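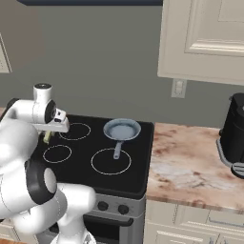

*The stove, back-left burner.*

January, late again

Neema called after supper and we talked for close to an hour, mostly about the dumpling cart (of course). She's settled on calling it Kimaro, after her grandmother's side, and I told her I liked it far better than Gorard, which sounded like a brand of boots. She wants to park outside the old Barko building at lunchtime, three days a week to start, and see who comes.

The permit was 342 dollars, more than she'd hoped, but Bakari Mussa lent her his big steamer and won't hear of taking anything for it, bless him! I said I'd help with the folding. I'm slow, and my pleats come out lopsided, but she says folks on their lunch break won't mind a bit as long as the filling is good. We're trying pork and cabbage first, then a pumpkin one I'm not so sure about.

I must remember to buy ginger tomorrow, and more of those little paper trays.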